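Two-arm robot at home, thread for the winter. I continue here from where I stopped before the holidays.

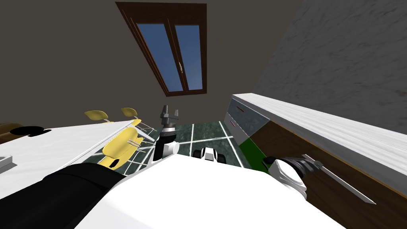

So, the simulation. I decided to do this part before I cut any more metal, and I think it was the right order. The real frame is still in pieces in our shared workshop and it is too cold there to work for long.

The kitchen model I use is called Alar. I did not make it, I only changed the floor and the cabinets. The tiles are dark green marble with white lines. Ugly, but the lines are useful when I want to judge distance.

First problem of the week: the left arm. In the joint file I had one axis with the wrong sign. It took me 3 evenings to find one minus. Please check your signs before you check everything else.

Second problem: the camera tilt. My file wants radians and I gave it degrees. I am a bit ashamed, I have made this same mistake with Carno, my older and smaller robot.

Jan 11, 2021: both arms now listen to the same controller. The loop runs, the log has 1409 lines and only 7 of them are warnings. All seven are the same warning, about the limits of the wrist.

Some of you asked about the grippers. They are the simple kind with two parallel fingers. For the real ones I want to print the fingers myself and buy the motors from Zendadia. I have not ordered yet, the price for the pair is 378 with postage and I must think about it.

To the person who asked why not start with one arm: you are probably right. But I want to lift a tray one day, and for a tray I need two.

Things still to do: softer stops at the end of each joint, a better weight for the base (now it is only my guess), and a proper name. For the moment the folder is called Tshabalala, after the street where I lived as a student.

If the workshop is warmer in March I will start on the real shoulder. I have the bearings already, and the plate is drilled on one side.

We use cookies to improve your experience. By continuing to browse you accept our cookie policy. Accept | Manage settings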